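About Skimel

Skimel writes working rules for people who use hand-held grippers and small robot arms in ordinary rooms. We also check whether the rules are followed, and we train the people who have to follow them. We are a small company and we do little else.

We started because two of our founders were running recording work for a larger firm and kept getting recordings they could not use. The equipment was fine. The operators were careful people. But each of them had been told something slightly different about how to hold the tool, when to start, and what to do after a dropped object. One site had four pages of instructions and another had a note taped to a door. We wrote one set for both sites, and then other firms asked for it.

What we publish

Our main document is the Broria Handling Rules. The current edition took effect on October 11, 2021, and replaces all earlier ones. It has 29 rules, numbered straight through, with no sub-rules. If a rule needs a second part, we write a second rule. Customers get the full text as a printed booklet and as a file, and they may copy it for their own staff.

We also keep Aver, a shorter checklist for the start and end of a shift. It fits on one sheet. Aver has 10 lines and every line gets a check mark or a written reason. "N/A" is not a reason.

Gu is our review service. A site sends us its recordings and its shift sheets, and two of our reviewers read them separately before they compare notes. Last year we reviewed 762 sessions this way. Reviews go back to the site manager in writing. We do not rank operators and we will not supply a list that does.

What the rules cover

The rules are about the work area, the tool, the operator, and the record.

For the work area, the person in charge walks the room before the first session. Anything breakable within reach of the task is moved or written down. Walkways stay open. If the work is done in a home, the people who live there are told which rooms will show up in the recordings, and they agree to it in writing first. Mail, medicine labels, family photos and screens are put away.

For the tool, the finger pads are wiped and looked at, the screws are checked by hand, and the jaws are opened and closed all the way three times. A tool that sticks or clicks is tagged and taken out of use. Operators do not repair tools during a shift.

For the operator, sleeves are kept clear of moving parts and rings come off. No one works longer than the time set on the sheet, even when the task is going well. An operator may stop at any point and does not have to say why.

For the record, a failed attempt is kept and marked as failed. We get more questions about this rule than any other. Sites want to delete the bad tries and send only the clean ones, and we understand the reason, but a set with the misses taken out gives a false picture of the task. Keep them in and label them.

Two-handed work

Rules 17 through 21 are for tasks where one person uses a gripper in each hand.

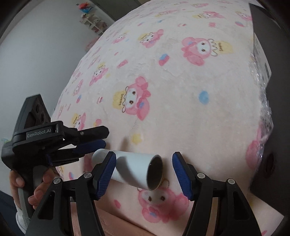
The operator decides before starting which hand holds and which hand moves, and keeps to that for the whole attempt. The tips of the two tools should never be closed on each other. Soft surfaces such as bedding and blankets are allowed, but the sheet must say so, as objects sink and roll on them in ways they do not on a table. Light, hollow objects are picked up with the least squeeze that holds them. If an object is passed from one tool to the other, the first tool lets go only after the second has a firm hold.

How we work with customers

A new site starts with a one-day visit. We watch a normal shift, say very little, and send a report the following week. Training comes after that, in groups small enough that everyone gets time with the tools. We ask for a 100 percent sign-off on the booklet before a site calls itself a Broria site, and that includes managers.

We do not sell grippers or take payment from companies that make them. If a rule is unclear or does not fit your work, write to us through the contact page. Proposed changes are read every October, and the ones we accept go into the next edition.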